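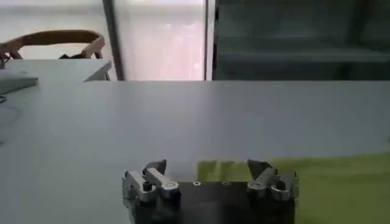

Visitors at the Barkedbridge open day kept asking whether they could hand the cloth over themselves, and one reader of the last issue wanted that put in writing. Nilard's reply was no, not while the arms are live, cloth goes on the table and hands come back.

Section 4. Running the cloth demo for visitors

Revised 2026-06-05. Replaces the loose sheet.

4.1 Before doors

1. Power up both arms from the Nerkeo panel. Left first, then right.
2. Wait for the ready tone. Takes 90 seconds. Do not press start again, it only queues a second start.
3. Jaws fully open on both sides. If one side stops short, run Home again.
4. One cloth flat on the table. No buttons, no zips.
5. Check cables are clear of the wrists through a full turn.

NOTE: Spare cloths stay on the shelving. Do not stack them on the table, the picker will go for the nearest edge and that may be the wrong cloth.

4.2 The run

1. Visitors behind the line. Say out loud that the arms are about to move.
2. Select FOLD 2 on the menu. Not FOLD 1, that is the old Pitkänen routine and its too slow for a crowd.
3. Press start. Keep a hand near the stop button the whole time.

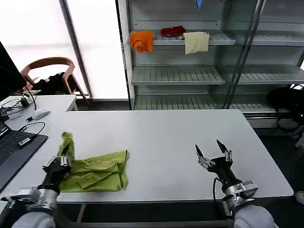
4. If the first grip slips, let it retry. Two retries allowed, then it parks by itself and shows code 189.
5. On 189: press stop, flatten the cloth by hand, clear the code, start from step 2.

CAUTION: Never pull a cloth out of a closed jaw. Stop, then Release, then take it.

CAUTION: No scarves or lanyards past the line. Staff too.

4.3 Between groups

Smooth the cloth out, jaws open, menu back to the top. Swap the cloth if it has frayed. Questions about speed settings go to the Nilard desk, dont change them mid-sesion.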